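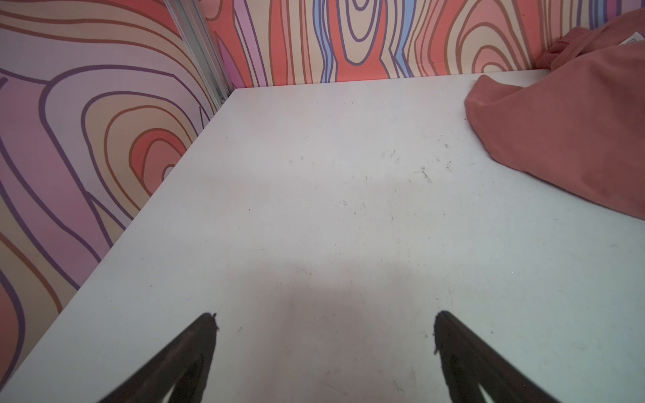
Print this page | E-mail this page

Progress report no. 3 – Clerkside linen finishing, arm trial
To: Harvey Lévesque, Ondmont Fund
From: Kyu-ri Koo, site lead, Rorkura

Harvey – sorry this is short on polish, we had a delivery in the middle of it. Covers everything since the May report. Numbers first, then the people side, which you asked for more of.

Where we are

Arm is up and running on table 2. Picking single cloths, small and medium. Large still no. It drags them.

Best shift so far: 600 pieces picked and laid out for folding. Target in the grant was 800. We're not there and I don't think we will be by the end of August, more like a month after. Reason is mostly the corners. A cloth that lands in a heap has no corner you can find quickly and the gripper ends up going in two or three times. Gizella (Győri, she's doing the training side) has people running the arm by hand for part of each morning so it gets more examples of bunched-up pieces. Slow work but the pick rate goes up after every round.

Care tags are a second headache. Arm sometimes treats the tag as a corner and takes hold of that. Doesn't tear anything, but then the cloth comes up crooked and somebody has to lay it again. Working on it.

Fingertips wear. We budgeted one set per quarter, we are going through them faster then that. Husar quoted for a tougher tip, quote is attached to the finance sheet. I'd like to move money from the travel line to cover it – need your OK in writing.

Staffing and hours

13 people on the finishing floor when the trial began. 13 now. No one has been let go and none of the hours have been cut, as agreed in the grant letter. Will keep reporting this line every time.

What has changed is who does what. 8 of the 13 have done the operator training. They rotate: part of the shift on the arm, the rest on folding and packing as before. The other five chose to stay on hand work for now. That was offered as a free choice and it needs to stay one. Bok-nam Yeo has been folding here longer than anyone and has told me flat out she is not interested in "driving that thing", and that's fine, her table is still the fastest in the building.

Shoulders and wrists – fewer complaints from the people on rotation. I am not going to put a percentage on it, the group is too small and it has been one summer. But Si-woo Geum was on light duties in spring with his wrist and is now back on full shifts, split between arm and packing. He says the reaching was what hurt, across the table and back all day, and he does a lot less of it now.

Things that got worse, since you asked for those as well:

– Waiting. When the arm stalls the operator has to stand there and clear it, and the folder next to them runs out of work. People hate this more than being busy. We've moved a hand-pick bin beside table 2 so there's always something to get on with.

– Talk. The old set up had people facing each other. Table 2 faces the wall now. Two operators brought this up on their own at the break meeting. We may turn the table, need an electrician for the outlet.

– Pay. Operators are doing a more skilled job on the same rate. I raised this in May. It has now been raised with me by pretty much everyone who did the training, not angrily, but they're waiting for an answer. Rorkura management has agreed to look at an operator supplement from the next pay round. I'd feel better with a figure. If the fund can match part of it for the rest of the trial please tell me soon.

Safety

No injuries. One stop-button press that was a real one: sleeve too near the gripper, operator hit the button, arm stopped, no contact. Wrote it up the same day. Rule now is sleeves rolled or tight cuffs at table 2, and reach-in only with the arm parked. Gizella went over it with all shifts, including the people who don't run the arm.

Table top is marked up in the middle, scratches and small specks. Checked for snags on the thin fabrics, none found. Will resurface at the end of the trial, not before, don't want to lose the days.

Money

On budget apart from the tips (above). Training hours came in a bit under becuase two people finished early. Would like to keep that leftover for a second round in the fall, a couple of the hand-work group have asked if they could have a go with no strings. Yes obviously.

Next

– Corners and tags, more hand-run sessions, mixed heaps only
– Try large pieces again once the new tips are on
– Turn table 2, if the outlet can be moved
– Short survey for all 13, anonymous, Si-woo is collecting questions from the floor so they aren't all mine
– Answer on pay

What I need from you: OK on moving the travel money, a yes or no on matching the supplement, and whether you still want to visit. If you do come, come early, before 10. Hand-run sessions are over by then and the floor gets loud. Talk to people without me in the room, they'll say more.

Finance sheet and incident write-up sent seperately.

Kyu-ri

Print this page | E-mail this page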